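Stillthorpe Professional Learning Forum
Certification and Continuing Education > Recertification Rules

Topic: Lapsed credentials and the 40-hour requirement

records_office_st
Moderator
Members are reminded that the recertification rules for the Maintenance Planning credential change in June. Holders must record 40 hours of continuing education in each cycle. Hours earned before the start of a cycle may not be carried forward. A credential that lapses will be shown as inactive in the public register until the holder completes the short assessment and the hours are approved. Questions of general interest may be posted in this thread. Questions about an individual record should be sent through the member portal.

planner_northside
Thank you for the notice. Our department has 200 credential holders across two sites, and many completed the Vurkby scheduling course this spring in the belief that the surplus would count toward the next cycle. Will any allowance be made for hours completed before the rule was announced?

records_office_st
Moderator
No allowance is planned. Hours are credited to the cycle in which the course was completed. The completion date printed on the course record is the one used.

tds_compliance
I must respectfully disagree with this approach. The former handbook stated that surplus hours "may be considered" for the following cycle. Employers paid for courses on the strength of that wording. A change of this kind should apply only to courses begun after the notice was published.

gauge_and_valve
I take the opposite view. "May be considered" was never a promise, and in practice it was applied unevenly. Two technicians on my team submitted the same Vurkby course record. One was granted the surplus and the other was refused. A fixed rule is preferable even where it is less generous.

tds_compliance
Uneven handling calls for better instructions to reviewers. It does not call for withdrawing the provision from everyone. I would ask the moderator to forward this objection to the standards panel.

records_office_st
Moderator
The objection has been forwarded. Members wishing to add their support may do so by formal letter. Replies in this thread are not counted as submissions.

meridian_stores
A related matter. The assessment for inactive holders is described as having 100 points, but the candidate guide does not give a passing mark. The practice version supplied through Bullberg shows a total of 300 points. Which document should candidates follow?

records_office_st
Moderator
Candidates should follow the guide. The Bullberg material was prepared for the earlier form of the assessment and is being withdrawn. The passing mark will be added to the guide at its next revision.

planner_northside
Could the revised guide also confirm whether the digital badge must be reissued after a lapse? Our human resources system reads the badge link directly, and a new link would have to be entered by hand for each employee.

gauge_and_valve
In my experience the link remained the same and only the status changed. Mine was restored on a Sunday with no action on my part. I cannot say whether this holds for badges issued under the Meijer module.
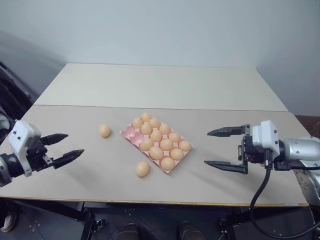
Eggs in a pink tray, with two beside it.

records_office_st
Moderator
The link is retained for all badges, including those issued under the Meijer module. The expiration field is updated when the hours are approved. Employers that store a copy of the badge, as opposed to the link, will need to download it again.

meridian_stores
That is helpful. I would still prefer to see the passing mark published before registration opens. Candidates are being asked to pay a fee without knowing the standard they must meet.

tds_compliance
On that point I agree entirely. I will include it in my letter to the panel.

records_office_st
Moderator
Noted. This thread will remain open until the revised guide is posted.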